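Wrist camera and overhead camera disagree about where the padlock is
Posted in Robot software, October 6, 2026

Selus
I'm having a great time with a two-arm padlock sorting task, but my planner keeps aiming 9 mm wide of the shackle. The detector is happy in both views. It even copes with the red lock close up, shiny shackle and all. Calibration was done in March and I haven't touched it.

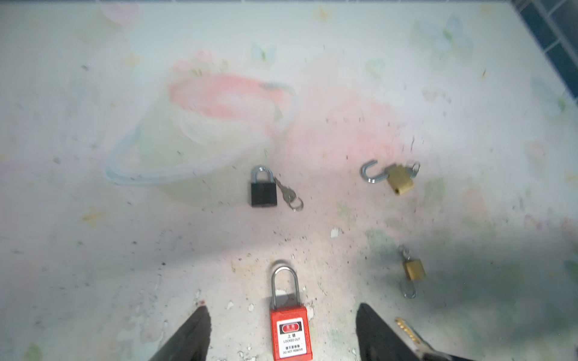
Wrist view, red lockout padlock between the fingers

The overhead view gives me a steady pose for the same lock, so which one should the planner believe? Both publish at 25 Hz and I'm simply averaging them at the moment.

Myroslav Kravchuk
Stop averaging! Two poses with different errors give you a third pose that's wrong in its own way. Use the fixed camera to get near, then hand over to the wrist camera for the last stretch.
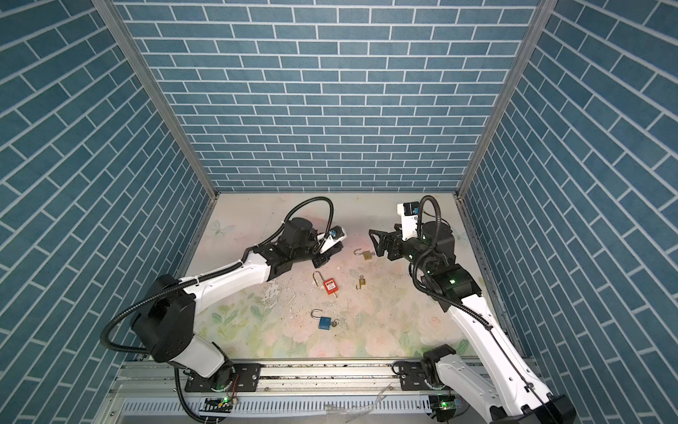
Then check your timestamps. My wrist images were arriving 265 ms behind the joint states, and the offset only appeared while the arm was moving. Look up the arm pose at the moment of capture — the transform buffer will do it for you — and see what's left. It's a lovely feeling when the two markers snap together.
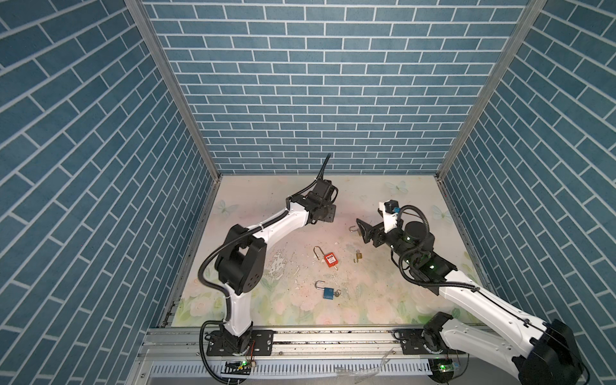

Fixed camera, both arms over the mat

If the error stays when the arm is still, redo the hand-eye calibration with plenty of wrist rotation.

Orklow
Same as above really. I also mask out the gripper before fitting the pose, and raised my planner to 3000 samples for the tight approaches. Big improvement!
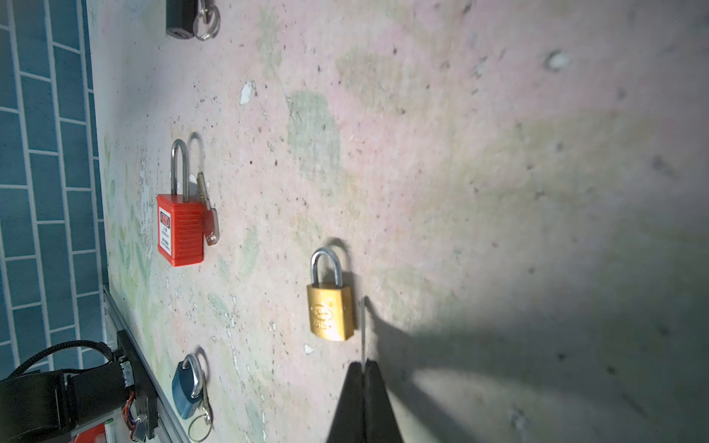
Can I keep the old calibration if I only change the detector?
Keep it as long as the camera, its bracket and the lens settings stay as they were. The detector works on the image, and the calibration only says where the camera sits on the arm.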